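这份仓库收的是桌游“家规”：说明书上没有、但某户人家坚称“一直都这么玩”的规则。想找官方规则的，请去翻盒子。盒子里没有的话，多半在谁家的抽屉里垫着别的东西。

# Galludis 家规集

- 条目数：683
- 语言：中文（译文），部分保留原文
- 格式：纯文本，一条一个文件；另附一张汇总表
- 整理：Dalibor Tichý、Kvido Kuruc
- 校对：Radek Malý
- 中文翻译与本说明：Brayden Carrier
- 最近一次改动：2019年4月17日
- 状态：能用，有人在管，管得不勤

## 这是什么

Galludis 起初是一只鞋盒。Dalibor 的桌游聚会办了近20年，地点在 Ďurica 镇，换过不知多少间屋子，参加的人来来去去，争吵倒是一脉相承。每次吵到收不了场，就有人把双方的说法写在纸条上，扔进鞋盒，约好“下次查清楚”。下次当然没有查。鞋盒满了以后换成了更大的鞋盒，原来装的是一双冬靴，所以早期的纸条都有一点皮革味，数据里体现不出来，深表遗憾。

后来 Kvido 把纸条一张张录进电脑。录到一半他意识到，这些东西单看是吵架记录，放在一起却很像一份民间立法汇编：同一种游戏，在不同人家手里长出了不同的法律，有的严苛，有的慈祥，有的一看就是某位家长为了早点去睡觉而颁布的。

于是有了这个仓库。它不判断哪条规则对。整理的人试过，差点散伙。

## 收什么，不收什么

收录的门槛很低，但有。

一条家规要进来，得满足下面这些：

- 它改变了玩法。“赢的人洗碗”不算，“洗碗的人先走”算。
- 有人真的按它玩过，至少玩完了一局。临时编出来救自己一命、当场被否决的，归入 `rejected/`，那个目录反而比较好看。
- 说得清是哪种游戏。“就是那个有骰子的”不行。
- 提供者愿意让它公开。有些家庭把家规看得比存折还紧，我们尊重。

不收的有：

- 官方规则里本来就有、只是全家没人读到的那一条。这种投稿占了退稿的大头，退稿信很难写，因为对方通常已经为此得意多年。
- 赌钱用的规则。
- 纯粹针对某一个人的规则，比如“某某不准坐在窗边”。Branislav Tichý 对此有意见，他正是那位某某。意见已记录。

## 目录结构

```
galludis/
├── rules/ 正式收录的家规
├── rejected/ 没被采纳的提案
├── disputes/ 争议原文，双方各执一词
├── notes/ 整理笔记，语气不一
├── tools/ 转换脚本（Potex）
└── summary.tsv 汇总表
```

`rules/` 下面按游戏类型分子目录。类型是 Kvido 定的，他把所有涉及骰子的都放在 `luck/`，包括几种策略性很强、骰子只用来决定谁先开始的游戏。Radek 提过要改。Kvido 回答说，谁先开始就是运气，而且在他的人生经验里是决定性的运气。目录没改。

`disputes/` 是后来加的。有些纸条上的两种说法各有一群拥护者，选哪个当正文都会得罪人，干脆两份都留着，正文里写“见争议”。

## 字段说明

每个条目文件的开头都有一段字段，之后是正文。

| 字段 | 含义 | 备注 |
|---|---|---|
| `id` | 编号 | 不连续，别找规律 |
| `game` | 游戏名 | 自制游戏用玩家自己的叫法 |
| `type` | 类型 | 见上，运气成分从宽认定 |
| `effect` | 影响哪个环节 | 开局、行动、计分、收场 |
| `origin` | 来源 | 家庭只写地区，不写姓氏 |
| `age` | 这条规则在那家用了多久 | 自报，普遍偏长 |
| `strict` | 执行力度 | `always`、`mostly`、`when_losing` |
| `text` | 规则正文 | 尽量保留原话 |
| `dispute` | 是否有争议 | 写 `no` 的也可能只是还没人看到 |

`strict` 这个字段值得多说一句。`when_losing` 指的是只在提供者快输的时候才被想起来的规则。这个取值原先没有，是录入过程中为形势所迫加上去的。它从来不由提供者自己填写，由同桌的其他人填写。

`age` 请谨慎使用。许多人填“从我爷爷那时候起”，而那款游戏的出版时间要晚得多。我们没有逐条核对，因为核对的结果只能拿去破坏别人家的聚餐。

## 一个完整的条目

```
id: G-luck-frozen
game: Grerko
type: luck
effect: 行动
origin: Ďurica 附近
age: 从有这张桌子起
strict: mostly
dispute: yes
text: 骰子掉到地上，以地上的点数为准，
 但要由离得最远的人去看。
 狗碰过的重掷。
```

Grerko 是 Ďurica 一带自己做的跑圈游戏，棋盘画在布上，各家画得都不一样，因此也不存在什么标准版本。它在数据里占的比重很高，原因很简单：没有说明书的游戏，家规就是全部。外地读者不必去买，买不到。

上面这条的争议在于“离得最远”怎么算。一派按掷骰前的座位算，一派按骰子落地后的距离算。后一派的做法会导致全桌人在骰子落地的瞬间往前扑，争着不当最远的那个，因为捡骰子要弯腰，而弯腰的时候别人会看你的牌。Grerko 没有牌。这一点在 `disputes/` 的原文里也被指出过，指出的人没有得到回应。

## 几条常被引用的家规

下面挑几条来信里提得最多的。挑选标准是 Brayden 觉得翻译起来有意思，别无深意。

**“悔棋要说出理由。”** 理由须说得全桌有人点头。整理时有人问，自己点头算不算。原提供者隔了很久回信说，他们家从没有人想到过这一招，现在有了，谢谢你们。

**“年纪最小的人管时间。”** 在多数家庭里这是一种荣誉。也有家庭反映，自从最小的那位学会看表，每局都短了一截，长辈们正考虑再生一个。

**“沉默算同意，上厕所算沉默。”** 执行力度标的是 `always`。Radek 在校对时写了一条很长的批注，讲程序正义，后来自己删了，只留下一句“他们家的人一定很能憋”。

**“领先的人不许叹气。”** 来自一个四处搬家的家庭，`origin` 一栏写了一整行地名。据说由外婆制定，外婆本人有豁免权。

**“平局时，看谁先把自己的东西收好。”** 这一条引发了后面整整一节。

## 关于收场规则

做这份数据之前，我们以为家规大多出在计分上，毕竟胜负在那里。录完再看，`effect` 填“收场”的条目多得出乎意料：谁来收，按什么顺序收，缺了一件怎么算，收到一半有人说“再来一局”又该怎么算。

官方说明书对此往往只字不提。在说明书的世界里，最后一分算完，盒子自己就合上了。在 Ďurica，最后一分算完才是一晚上里最紧张的时候。

缺件的处理大致有这么几路：

- 谁最后碰过谁负责找。理论上公平，问题是人人都说自己没碰过。
- 全体趴下去找，找到的人下一局先走。这一路效率最高，也最容易滋生假缺件，即有人把东西先藏在袖口里，再从容地“找到”它。Branislav 说他只干过一次。
- 拿纽扣、豆子或糖代替。用糖代替的，请参看 `notes/` 里题为“又缺了”的那一篇。
- 当作没缺，等它自己出现。这是沙发派。沙发派的人家，沙发都比较沉。

为了对付最后这几种局面，Dalibor 主张桌面上的小件一律先归进浅盘再装盒。浅盘有浅盘的道理，手一伸就到底，谁在里面翻什么大家都看得见；深碗则适合性格阴沉的家庭。他还认为桌子的木色越浅越好，小东西落在上面容易认，接缝也要细，宽的缝会吃骰子。反对者说，照这个标准，他家那张祖传的桌子应该劈了当柴。Dalibor 至今没有劈，也至今没有再开口谈桌子。

浅黄褐色的木桌面，几道又细又深的接缝斜斜地过去，加上一只浅口木托盘和散着的彩色小东西，基本就是他理想中的配置。 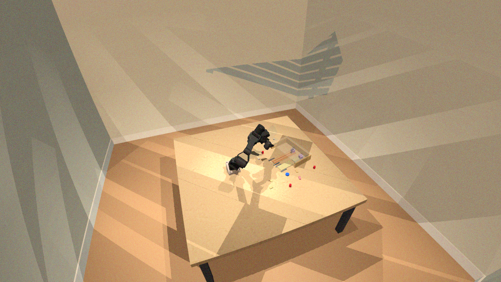
## 数据怎么来的

主要有三个来源，质量依次下降，趣味依次上升。

**鞋盒。** 聚会现场写下的纸条，字迹潦草，但贴近事发时刻，情绪饱满。有的纸条背面还写着购物清单，我们一度把“鸡蛋、洋葱、灯泡”录成了一条家规，`type` 填的是 `trade`。已撤回。

**来信。** 仓库公开以后陆续收到的投稿。来信的人大多已经把话理顺了，规则写得清清楚楚，偶尔清楚得可疑。其中有一封投稿附了目录、脚注和修订历史，我们原样收入 `notes/`，并且从此对那一家怀有敬意和戒心。

**口述。** 每年8月的集市上，Kvido 会在自家摊位旁支一块纸板，写着“请讲讲你家怎么玩”。人们停下来通常是想问纸板旁边卖的李子酱，讲着讲着就讲到了姐夫。录音不公开，只公开整理后的文字，姐夫们可以放心。

录入时保留了原话里的口头语和犹豫。译文也尽量保留，除非中文读起来像是在念判决书。

## 翻译说明

中文部分由 Brayden 一个人做，因此所有毛病都有固定的出处，投诉很方便。

有些词没有好的对应。原文里有一个词，字面是“让桌子喘口气”，指的是一局打到剑拔弩张时，全体把手放到膝盖上，谁也不说话，直到有人忍不住笑。试过译成“暂停”，太像比赛；试过“冷静期”，太像离婚。现在写的是“歇桌”。如果你家也有类似的做法并且有个更好的叫法，请告诉我们，“歇桌”可以立刻让位。

还有一个词专指“明明记得规则却装作不记得的人”。原文只有一个音节，骂起来干脆利落。中文暂译“装忘的”，气势上吃了亏。

游戏名一律不译。Grerko 就是 Grerko。曾有读者建议音译成汉字，并提供了几个方案，读起来都像止咳药。

人称方面，原文里的“我们”有时指全家，有时指说话人和他死去的父亲，有时明显只指说话人自己。译文统统写“我们”，请读者根据语气自行判断。

## 工具

`tools/` 里放着转换脚本，统称 Potex。它把条目文件变成汇总表，也能反过来，反过来的时候会丢掉换行，请先备份。

```
potex build rules/ > summary.tsv
potex check rules/
potex split summary.tsv
```

`check` 会检查字段是否齐全、取值是否合法。它不检查规则本身是否自相矛盾。曾经有过一个 `--logic` 选项做这件事，跑完以后报错的条目太多，Kvido 看着屏幕坐了一会儿，把选项删了。

已知的脾气：

- 文件名里带变音符号的，在某些系统上会被当成两个不同的文件。Ďurica 的条目深受其害。
- `origin` 太长会撑破表格。就是那家四处搬家的。
- 遇到空的 `text`，Potex 会安静地跳过。这不是疏忽，确实有一条家规的正文是空的，那家人的规矩是“这条不许说出来”。我们尊重他们的意思，汇总表里也就没有它。

## 版本

当前是第2版。第1版把所有条目塞在一个大文件里，打开需要耐心，关闭需要更多耐心。

第2版主要改了这些：

- 拆成单个文件。
- 加了 `strict` 的 `when_losing`。
- 加了 `disputes/`，合并了14条重复的家规。合并之后收到过来信，声称“我们家那条和他们家那条根本不一样”，区别在于一家用左手，一家用右手。已在备注里写明。
- 撤掉鸡蛋、洋葱和灯泡。

第3版什么时候出没有计划。Dalibor 说等鞋盒再满一次，鞋盒最近填得很慢。

## 可以拿来做什么

有人拿它做过的事，我们知道的有：

- 给语言学课当作业材料，练习辨认条件句。据授课的人反馈，学生们花在争论规则上的时间远多于找条件句。
- 自己设计游戏时翻一翻，看看玩家最爱在哪里动手脚。
- 聚会前打印几条，放在桌上抽签，抽到哪条当晚就用哪条。我们试过，当晚抽到“沉默算同意”，不建议和啤酒一起用。

不太适合的用途：

- 推断某个地区的人如何如何。来源极不均匀，Ďurica 及其周边占了绝大多数，别处的人家也许同样古怪，只是没有来信。
- 裁决你们家眼下正在进行的争吵。来信要求裁决的，一律回复目录链接。
- 训练任何打算遵守规则的东西。

## 偏差与缺漏

能想到的先写在这里，省得别人写。

投稿的人都爱玩，也都爱说。那些玩完就收、一辈子没吵过一句的家庭，在这份数据里几乎不存在。我们猜他们是有的。

成年人的话远多于孩子的话。录入时凡是能找到孩子原话的都优先用了，因为通常更短，也更准。有一条成年人写了满满一页的规则，家里的孩子概括为“爸爸输了就再来”，最后收的是后者。

输家的记忆比赢家好。同一件事，输的那位能报出当时谁坐哪里、窗户开没开，赢的那位只记得自己玩得不错。`disputes/` 里篇幅悬殊的条目，一般都是这么来的。

牌类的覆盖很差。Ďurica 的牌友们另有一个圈子，在酒馆后间，和桌游这边素无往来，起因大概是一把没还的椅子。双方都知道是哪一把。

## 投稿

请把下面这段填好，寄来或提交都行：

```
game:
effect:
origin:
strict:
text:
```

几点请求：

- 用你家说话的方式写，不必替我们润色。
- 一条规则一份。连着写了20条的，也请拆开。
- 如果同桌有人不同意，请让他也写一份，分开写，最好在不同的房间里写。
- `strict` 留给别人填。
- 不要附骰子。收到过，不知道该还给谁，现在搁在 Radek 的窗台上。

提交之后由 Radek 看，他看得仔细，因此也看得慢。催他没有用，他会礼貌地回一封信，然后把你的排到后面去。这一条也算家规，已收录。

## 授权

文字可以自由使用、改写、朗读、印在杯垫上。请注明来自 Galludis 家规集，并保留 `origin` 字段。改写之后请不要再声称那是某家的原话，那家人会知道的。

口述录音不在授权范围内，也不在仓库里。

## 致谢

感谢所有把家里的规矩讲给外人听的人。感谢 Ďurica 镇历任被我们借过屋子的房东，特别是那位后来把借用条件改成书面形式的。感谢 Branislav Tichý 允许我们在本文件里一再提到他，他唯一的要求是注明窗边的座位现在已经对他开放，自去年冬天起，仅限他领先的时候。

## 待办

- [ ] 查清楚鞋盒最底下那张纸条写的是什么，目前只认得出“绝不”两个字
- [ ] 修 Potex 的换行
- [ ] `luck/` 目录的分类，等 Kvido 心情好
- [x] 给“歇桌”加注释
- [ ] 去酒馆后间问问牌类家规，顺便把椅子还了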